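## 4. Sharing a Table: Which Arm Goes for Which Item

Anyone who has cooked in a small kitchen with another person will recognize the problem this section deals with. There is one counter, there are more things on it than either person wants to pick up alone, and at some point two hands go for the same spoon. People settle this with a glance or a half-started movement that gets pulled back in time. Our arms have nothing so graceful to draw on, and in the first weeks on the Anunbridge table they spent a good deal of time politely waiting for each other or, less politely, meeting above the same item. What follows is the method we came to use for dividing the work, which we call Kouris, and then a fairly frank account of how it did on the Drokimville recordings.

### 4.1 The table and what it asks of the arms

The Anunbridge table is a plain light wooden surface with an arm working from either side and a single camera looking on. We kept the objects small and ordinary on purpose. The dark cube is compact and easy to tell which way up it is, thanks to the two round marks on its top. The blue block is flat and bright. The pliers are long and thin and have a clear handle end and a clear tip end, so it matters a great deal where along their length an arm closes its fingers. The white item is flat and pale, with printed markings, and gave our object finder more trouble than everything else put together.

The task is simply to clear the table, with each item lifted by one arm and set aside. No item needs both arms. That was a choice we went back and forth on, and we understand that some readers will be disappointed by it, but handing a thing from one arm to the other brings in timing questions that would have drowned out the one we wanted to ask here. What we wanted to know was whether a very simple rule for claiming items, worked out again and again as the arms move, could stand in for a full joint plan worked out once at the start.

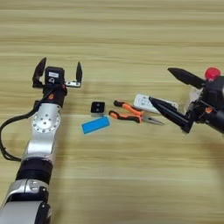 **Figure 3.** A layout with the cube and the blue block nearer the left arm and the pliers and white item nearer the right arm. Both grippers are open. The lower finger of the right gripper covers part of the white item.

Figure 3 is as friendly a layout as one could ask for when it comes to sharing. The items sit in something like two pairs, one pair closer to each arm, and a person asked to divide them up would hardly stop to think. It is much less friendly to the camera. The right gripper is over the end of the white item, and an object finder that looks only at the current image will happily report a shorter item with its center in the wrong place. In our early version of the method, this sort of overlap was enough to make a claim jump from one arm to the other and back, for no reason that had anything to do with the item itself.

### 4.2 How a claim is made

Kouris gives every item on the table a claim score for each arm. The score is a sum of three parts, and we will go through them slowly, as the details turned out to matter more than we had guessed when we first wrote them on the whiteboard.

The first part is travel, meaning the length of the path the gripper would have to follow to a good grasp on that item. We measure to the grasp and leave the item's center out of it. For the cube the difference is too small to care about. For the pliers it is large, given that we ask the arms to grasp near the pivot and to keep the fingers in line with the handles, and an arm that is close to the tips may still have a long and awkward way to go before it is in a good position to lift.

The second part is crowding. If the path to the grasp passes near the other arm's gripper, or over another item at a low height, the score gets worse. We use a soft penalty that grows as the gap shrinks, so that an arm can still squeeze past when there is nothing better to do. A hard limit was tried first, and it led to long spells in which both arms stood still with perfectly reachable items in front of them – safe, certainly, but hard to watch.

The third part is loyalty. Once an arm has claimed an item, its score on that item gets a small bonus, and the bonus grows the further along the arm is toward the grasp. This is what keeps a claim from flickering when a finger passes over an item and the object finder changes its mind. Loyalty is dropped right away if the arm reports a fault, and otherwise it fades slowly whenever the arm has been held up.

At every update, the two lists of scores are compared and each arm is given the item on which it has the clearest advantage over the other. Please note that this can be different from the item it is closest to. An arm may be very near the cube, but if the other arm could manage the cube nearly as well, it may be wiser to send the first arm somewhere that only it can comfortably go, and to leave the easy item for whoever happens to be free.

### 4.3 The Joker

That last thought led to the one piece of the method that we would call new. In most layouts there is an item on which the arms score almost the same. Giving it to one of them early on is close to tossing a coin, and the coin toss has a cost, as it fixes a plan before there is any good reason to. So we let one item at a time be marked as the Joker. The Joker belongs to neither arm. It stays on the table, unclaimed, until one arm has finished with its other business and asks for it, at which point it is claimed in the ordinary way and loyalty begins to build up.

We ought to say how an item becomes the Joker. The gap between its two scores has to be smaller than a set margin, and it has to stay smaller for several updates in a row. If more than one item qualifies, the one with the smallest gap is chosen. If none does, there is no Joker, and the method falls back to plain claims. The margin was set by hand on a few practice layouts that were then put aside, and we left it alone from then on, although we were tempted more than once.
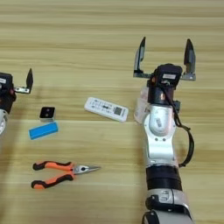

**Figure 4.** A layout in which the pliers lie between the arms but nearer the left side, below the blue block. The white item is near the middle of the view, to the left of the open right gripper. Only part of the left arm is visible.

The arrangement in Figure 4 shows why we felt the need for such a thing. The cube and the blue block are close together and near the left arm, and now the pliers are on that side too, so a rule based on closeness alone would load nearly all the work onto one arm. The handles point left and the jaws point right, which affects how either arm would line up its fingers, and the black-and-orange grips leave no doubt for the object finder about which end is which. Travel alone favors the left arm for the pliers. Once crowding is added, with the blue block and the cube so near, the picture becomes more even, and this is the kind of layout in which we would expect the pliers to be marked as the Joker.

The figure also brings up a practical point about the view. Much of the left arm lies outside it, with a single finger of its gripper showing. We therefore never use the image to work out where the arms are. Gripper positions come from the joint readings, and the image is used for the items only. It sounds obvious when written down, but an earlier version of our code mixed the two, and we lost more afternoons to that than we care to admit.

### 4.4 What we recorded

The Drokimville recordings cover 15 base layouts, each repeated with small changes in the position and turn of the items, for a total of 441 runs. The same layouts were used for Kouris with the Joker, for Kouris without it, and for a baseline that gives each item to the closest arm and never looks back. The order of the three was shuffled within each session, so that a change in the light or a slightly shifted camera would not count against only one of them.

Sofia Kourkoulas went through every recording and marked two kinds of trouble: a clash, in which both arms were heading for the same item, and a stall, in which an arm held still although an item was within its reach. She did this without knowing which method had been running. A stall is the harder of the two to judge, and a share of the recordings was marked a second time, on a different day, to see whether her own notes agreed with each other. Where they did not, the run was talked over and the stricter reading was kept.

### 4.5 What we found

Clashes were rare under both forms of Kouris and common under the baseline, which was no great surprise, given that the baseline has no way of noticing that the table has changed. The more interesting comparison is between the two forms of our own method. With the Joker turned on, the arms finished closer together in time, and the arm that was done first was far less likely to sit idle while the other worked through its share. The benefit was largest in lopsided layouts. In evenly split layouts the Joker made next to no difference, and in many of those runs no item was ever marked.

There were 9 runs in which the Joker did harm. We have looked at all of them more often than is probably healthy, and they have a good deal in common. Both arms became free at nearly the same moment, both asked for the Joker, and the claim went to the arm whose path was slightly shorter but more crowded. The other arm then had to back away before the first could get through. A small random delay on the request would likely help, and so would a look one step ahead at where the losing arm will be left standing. We have tried the first of these informally and like what we see, but it was not part of the recorded runs and we make no claim for it here.

The white item remained the weak spot for all three methods. Its pale surface against the light wood gives the object finder little to hold on to, and when a gripper covers part of it the estimated center drifts toward the part still in view. Loyalty hides the worst of this from the claims, but it does nothing for the grasp itself, and missed grasps on this item were the most frequent reason for a run to go long. We return to grasp errors in Section 5, where the estimated centers are compared with positions measured by hand.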